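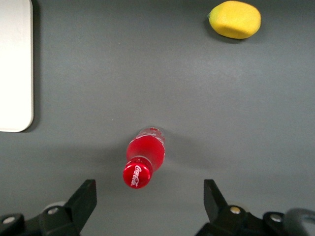 Product review: Wevov tabletop clearing arm with Fokura software
Reviewed for the Blöndal Assisted Living Network by Ningsih Setiawan, Equipment Assessment Office

The Network was asked to advise its member residences on whether a robot arm can take over the clearing of tables in shared kitchens. The Wevov arm is sold for this purpose. It is a single arm with a two-finger gripper and a small camera at the wrist, and it is supplied with Fokura software on a one-year license. We tested one unit from late September until December.

Setup and installation
The arm bolts to a counter or a wheeled base. Our staff completed the installation in one morning using the printed guide, which is clear except for the section on cable routing. Calibration took 17 minutes and had to be repeated whenever the base was moved. Residences that fold away their tables at night should take note of this.

Performance
We ran 800 pick-and-place attempts with common household objects. The arm completed 86 percent of them without help. Small bottles lying on their sides were handled well when the fingers could close across the body. Results fell when a bottle rolled at first touch, and the software did not always notice that it had missed. On several occasions the arm carried nothing to the tray, opened its fingers and reported success.

Soft items such as sponges were picked up reliably but were often squeezed harder than necessary. The grip force can be lowered in the settings menu, although the change applies to every object in the session. Flat plates remain the weakest point. The fingers need an edge to hold, and a plate resting flush on the table offers very little.

Speed is modest. A kitchen aide clears a table for four well before the arm has moved its third item. The arm does continue at two in the morning — a point that some residences may value.

Comparison
The Hisex model reviewed last spring was quicker but stopped more often for operator input. The Wevov unit is quieter and its emergency stop is easier to reach.

Cost and recommendation
The unit was quoted to us at $2,140 per quarter, including service. At that price we do not recommend it as a replacement for staff hours. It may be considered as a trial in residences with a fixed table, a limited range of objects and a staff member on hand to correct errors. Wiping, stacking and loading a dishwasher are outside what it can do at present.

Member residences may request the full test log from the Equipment Assessment Office.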